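Zendport Community Newsletter: Help Wanted

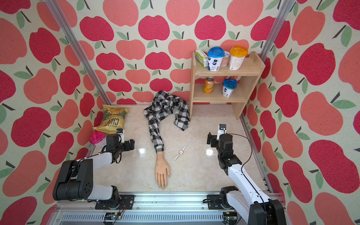 Issue 73, page 4

DISPLAY AND FITTING ASSISTANT, PART TIME

Atik sells watches, bracelets and shirts from a shop on Sarmiento Street in Zendport, with a second, smaller shop in Zurnside. We are looking for one assistant to dress the displays and keep them in order. The job starts in September 2024 and runs through April, with a chance of staying on.

Most of the work is with mannequin arms and hands. You will put shirts on them, set the cuff so the hand shows properly, and lay out or fasten the watch that goes with the outfit. Checkered shirts have to be lined up at the cuff or they look crooked from the street. Metal bracelets need sizing to the wrist and a wipe with a dry cloth after handling.

You will also:

Change the displays in both shops every 2 weeks
Steam and fold shirts that come back from display
Put up and take down wallpaper backings (we use a lot of fruit and flower prints)
Sweep and mop the tile floors in the display areas
Keep a written list of which watches are out and which are in the drawer

Hours are 4 mornings a week, 8:00 to noon, plus an extra afternoon when a new season goes in. Two of the mornings are in Zurnside. The bus between the shops stops outside both doors, and we pay the fare.

You need steady hands and decent eyesight for small clasps. You should be able to lift a box of shirts and stand for most of a shift. Experience in a clothing store, a tailor's or a jeweler's is useful but we will train the right person. You do not need to know how to repair watches. Battery changes and repairs are sent out.

Pay is hourly and depends on experience. Staff get a discount on shirts after the first month.

To apply, bring a short letter and the names of two people we can call to the Sarmiento Street counter. Please say which mornings you cannot work. Interviews are held at the shop and include a short practical test with one shirt and one watch.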